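How to budget a bin picking cell (the stuff around the arm)
Britta Kleinschmidt, 28 January 2022

Quick one, have a quote due. People keep asking what to put in the spreadsheet besides the robot.
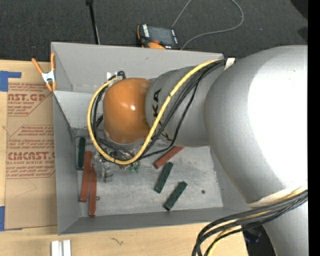 Start with the arm line and then leave it alone. Used or new, you'll get a number from the dealer and it won't move much. Everything else moves.

Step 1. Write down the part. Size, weight, how it lies. Plain blocks in a bin are the easy case, so price that first and treat shiny or floppy parts as a separate job. Don't let sales mix the two.

Step 2. Gripper. I put 3000 in for a first gripper with fingers. Kulby came in under that for us, Higuchi over. Ask both if spare fingers are included. Ours weren't. Add 300 for a spare set and order it with the gripper, the lead time is awful on its own.

Step 3. Cables and hoses. Always too low in the first draft. Measure along the arm with the wrist turned all the way, both directions, then add slack. Too short and it pulls at the wrist, too long and it drags through the bin. I carry 2000 for dress pack, connectors and someone's time to route it twice. Yes twice.

Step 4. Bin and table. Cheap, so buy two bins. Skammont charged us 118 each, sloped walls, gray. Matte if you can get it, glare is a pain if you add a camera later. For trials a clamp on the rim is fine. For production get a real fixture and put it on its own line so nobody crosses it out by accident.

Step 5. Safety. Get the risk assesment quoted before you fix the floor plan. Not after. A big arm needs more room than the bin makes you think, and fencing is priced by length. Also decide where the pendant lives. Bracket or hook, costs nothing, goes in the list anyway.

Step 6. Software and training. Ask Zadness or whoever does your integration for a day rate and a fixed price, both. Take the fixed price if your parts are settled, day rate if they're still changing.

Step 7. Trial time. Book it before the order goes out. Few parts first, spread out, then fill the bin up. If the fingers can't get in next to the wall you want to know while the gripper can still be swapped.

Payment: ask to hold back the last installment untill the full bin runs. Most will say yes. Get it in writing.

Delivery on new stuff is April at best right now, so send the gripper order first and argue over the table later.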